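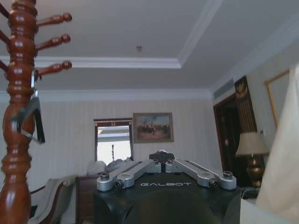 Coat rack at close range, with the strap and its metal clip hanging from the lowest peg on the right.

Filed under: Fixes & Troubleshooting > Grippers

If your robot has started letting go of straps and bag handles halfway to the hook, I feel for you. Ours did it for most of October, and I spent far too many evenings picking things up off the floor before I worked out what was wrong. I hope this saves you a few of those evenings!

Our fault looked like this. The log said "grasp held" all the way to the rack, the arm lined up nicely with the peg, and the strap had already slid out somewhere along the way. Out of 487 hanging attempts, 412 were fine, so for a long while I blamed the fabric. It was Štefánia Šťastný who finally asked when I had last checked the bolts on the linkages. (I changed the subject.)

Before you touch anything, press the stop, switch off the power at the base and hold the arm up with your free hand, or ask someone to hold it for you. An arm that loses power can sag, and those linkages will pinch a finger quite badly.

1. With the power off, wiggle each linkage gently from side to side. You want no click and no play at the joints. One of ours moved just enough to feel.

2. Take out the loose bolt, wipe the threads and put it back with a small drop of removable threadlocker. Tighten it to the figure in your own manual – please don't guess, as I did the first time, because too tight makes the joint stiff and you get a whole new fault.

3. Let it cure overnight. Then power up, keep your hands well away and run the open-and-close calibration again. Our old closed position was off by 40 encoder ticks, and that was why the software believed it was holding something.

4. Try a soft strap first, at slow speed, over a low peg. Watch the fingers and leave the log for later.

5. If it still slips, look at the finger pads. Roya Asadi found ours had gone shiny at the tips, and a new pair cured the last few drops.

I now check the bolts every time I charge the arm, and I write the cycle count on a bit of tape inside the tool drawer. It stood at 3,904 when I did the last check, and everything was still snug.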